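Bellberg Cell Software Working Group
Minutes, May meeting, 9:30 am

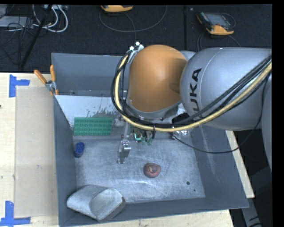

1. Previous minutes
Accepted with one correction: the planner timeout is 500 ms, not 500 cycles.

2. Grasp planner
Ghassan Karam reported on the replay of logged picks through the new Grorkum build. Of 2,252 logged attempts, 1,570 gave a valid plan on the first pass. Most of the remainder were rejected by the wall clearance check. The check treats the bin sides as vertical. Agreed to model the slope and rerun the same logs before any change to the clearance value.

3. Perception
Reflective items still leave holes in the depth data. Divham's filter fills them but rounds off the edges of small parts. To stay off by default. Bin floor colour to be removed from the segmentation settings, as wear makes it unreliable.

4. Motion control
Cable drag is not in the payload model. Wrist torque readings drift by up to 8 per cent at full rotation. Oravec branch adds a pose-dependent offset; review is open. Wrist limits unchanged until it is merged.

5. Tooling
Log viewer now opens plan and point cloud side by side. Export is still broken.

Actions
GK: sloped wall model, rerun logs.
GK: close review of Oravec branch.
Divham: edge test on small parts.

Meeting closed 10:40 am.

Contact the working group | © Bellberg | Back to top
This site uses cookies. Accept / Manage settings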